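Nerell Operations, Brernton Site
Periodic Inspection Checklist: Two-Arm Sorting Station, Bench 3
Inspection period: April
Applies to: Salazar line, light goods sorting
Reference procedure: Cirkus workplace automation procedure, section 5

Purpose

This checklist records the condition of the automated sorting station and the effect of its operation on staff assigned to it. It is completed at the end of each period and kept with the bench records. Items are marked Satisfactory, Action Required or Not Applicable. A comment must be entered for every item marked Action Required.

The counter read 396 completed cycles at the previous inspection and 763 at this one.

Section A. Work area and floor

A1. Floor tape in place and not lifting
Satisfactory. Tape to be checked again after the next floor cleaning.

A2. Walkways clear of stored goods
Satisfactory.

A3. Cables on the floor covered or routed away from foot traffic
Action Required. The cable bundle between the bench and the operator cart crosses a route that staff use to reach the keyboard. Fit a floor cover. Until it is fitted, staff approach the cart from the far side only.

A4. Paperwork kept clear of the arms
Action Required. Loose sheets were found at the side of the bench during the walk-through. Move sort instructions to a clipboard on the cart.

Section B. Frame and arms

B1. Frame bolts tight, brackets secure
Satisfactory.

B2. Arm bases secure, no play at the mounts
Satisfactory.

B3. Arm cables free of pinching through full travel
Action Required. Left arm cable has too much slack and can lie on the tabletop within reach of the gripper. Re-tie at the elbow and repeat the travel test.

B4. Gripper fingers clean and undamaged
Satisfactory. Light wear on the right gripper, within limits.

B5. Stop control tested from the operator position
Satisfactory. Both arms stopped on the first attempt. Test repeated at the 2:00 p.m. shift change with the incoming operator.

Section C. Containers and goods

C1. Containers match the current sort plan
Satisfactory.

C2. Containers seated flat before the cycle begins
Action Required. Baskets shift when goods are placed near the rim. Staff have been straightening them by hand between cycles. Arms must be stopped before any hand enters the work area, including for this task. Bench team to propose a means of holding the baskets in place.

C3. Unsorted items removed at end of shift
Satisfactory.

Section D. Staff duties and working conditions

D1. Operators trained on the revised duties
Action Required. Hand sorting has been replaced at this bench by loading, monitoring and clearing faults. Three operators have completed the training. Two remain and may not work the bench alone until they have done so.

D2. Rotation observed
Satisfactory. Operators reported less wrist strain than under hand sorting. They also reported that long periods of watching the screen are tiring, and asked for a shorter turn at the cart. The request has been passed to the shift office with a recommendation to approve.

D3. Screen and keyboard at a suitable height
Action Required. Taller operators bend to read the display. Raise the screen mount.

D4. Staff know how to report a fault and may stop the station without prior approval
Satisfactory. Two operators were unsure whether a stop would count against their shift figures. It does not. The notice at the bench will be reworded to say so.

D5. Changes to duties discussed with staff before they take effect
Satisfactory. Staff asked to see the next sort plan earlier than the last one. Agreed.

Result

The station may remain in service. Items A3, B3 and C2 are to be closed before the next period begins. Items A4, D1 and D3 are to be closed within that period. A copy of this record is available to all bench staff on request. 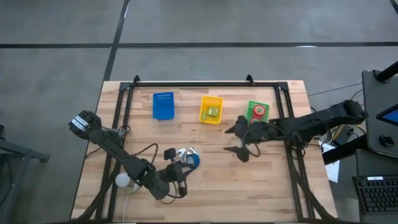 Bench 3, sorting station with both arms over the work area.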